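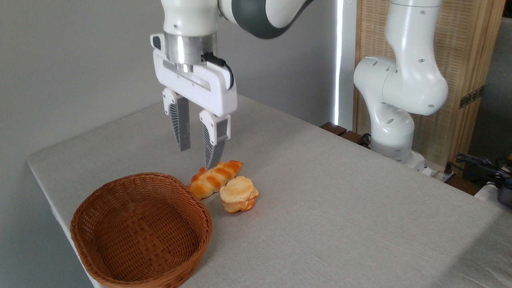 A braided loaf on the tablecloth, glossy side up.

29 April 2025

I have finally cracked my braided bread, and I am so happy about it that I have to write it all down before I forget what I did!

Some background. In December I bought a bag of bread flour at the mill shop in Parnside (if you ever go, park by the church, the mill lot is tiny) and told myself I would learn to make one loaf really well. I picked a braided egg bread, the soft, slightly sweet kind that pulls apart in long strands. My first few were awful. They tasted fine, but they spread out sideways in the oven until you couldn't tell there had ever been a braid at all. One looked like a slipper.

The first thing I had wrong was the water. I was treating the dough like my everyday loaf and keeping it wet, and a braid wants a much stiffer dough than that. It should feel almost too firm when you start kneading, and you'll want to add a splash more. Don't! Give it ten minutes under a bowl and it relaxes all by itself.

The second thing was the strands. I used to roll them out in one go, fighting the dough the whole way while it shrank back at me. Now I roll each one halfway, leave it alone while I do the others, and then come back and finish. I make them fatter in the middle and thin at the ends, and I start braiding from the middle too - braid down to one end, turn the whole thing around, braid down to the other. It comes out so much more even. Keep it loose, though. I pulled mine tight for weeks, and the crust kept tearing along the sides as it rose.

Then there's the egg wash, my favorite part. Two coats. One right after shaping, then another just before it goes in the oven, whole egg with a pinch of salt beaten in. The salt thins the egg out and it brushes on like paint. I use a soft brush and go lightly into the creases, because any puddle down there turns into a little patch of scrambled egg (ask me how I know).

I bake it at 350 on the middle rack and start checking at 25 minutes. If the top is getting dark before the bottom sounds hollow, I lay some foil over it. And then the really hard bit, letting it cool. I have never once made it the full hour.

Next up is a seven-strand braid, which I've tried only with lengths of yarn at the kitchen table, and I got hopelessly lost after the third crossing. I'd also love to try one with cardamom and orange peel, and there's half a jar of poppy seeds that needs using. The everyday loaf is on hold for now, and the freezer is full of very good toast.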